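About Us

Hi, I'm Upendo Gachanja, and Belby is my shop, although "shop" is a stretch. We're a fruit and vegetable delivery business that runs out of one long kitchen in Cekwood, and if you've had a bag of ours on your porch this year, I probably packed it or stood next to the person who did!

I started Belby after a stretch of bad knees kept my mother out of the grocery store. I'd pick up her fruit, then her neighbor's fruit, then the fruit for half her building (she's a talker, my mother), and by the following March I had a spreadsheet, a used van and a very patient husband. These days we deliver to 180 households every week, and I still do my mother's order first.

Si-woo Kang does the buying. He's at the market before I've found my shoes, and he picks fruit by smell, which drives the sellers up the wall when there's a line behind him. If you write "ripe for tonight" on your order, he'll go through a whole case looking for the right one. If you write "ripe for the weekend," same thing, only greener. Brândușa Nedelcu plans the routes, answers the phone and has talked me out of at least two terrible logos.

As for the packing, we do it on a kitchen counter, and I get asked about that a lot. I looked at proper packing tables, the steel kind, and they'd be fine, but I like a stone top. It wipes down fast and it's a nice thing to stand at for a whole morning.
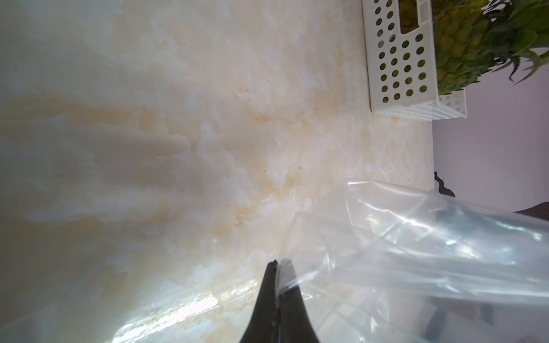 Fruit goes into baskets first, sorted by order, and from there into the bags. Heavy things go at the bottom, so melons and potatoes, then citrus, then anything that bruises. Peaches get their own small bag. Pineapples are the troublemakers, with those leaves that will go straight through plastic if you let them, so we put them in last with the crown sticking up out of the top. Yes, your bag won't close. We've tried it lying down and it's worse.

We do use clear bags, and I know some of you would like paper. So would I, on dry days! We lost a lot of plums on a lot of wet sidewalks the year we tried it. What we do now is take the bags back: leave them out folded with your empty basket and your driver will pick them up.

Ordering closes at 7 in the evening the day before your delivery. If you miss it, call anyway, Brândușa is softer than she sounds. Skipping a week is free and you don't have to tell us why. Allergies, swaps, "please no more fennel," all of that goes in the notes box, and we do read it.

We're at 256 Daltum Street, side door, and you're welcome to come pick up your order and say hello. Ring twice, the radio's usually on.

Upendo

Page updated 14 October 2025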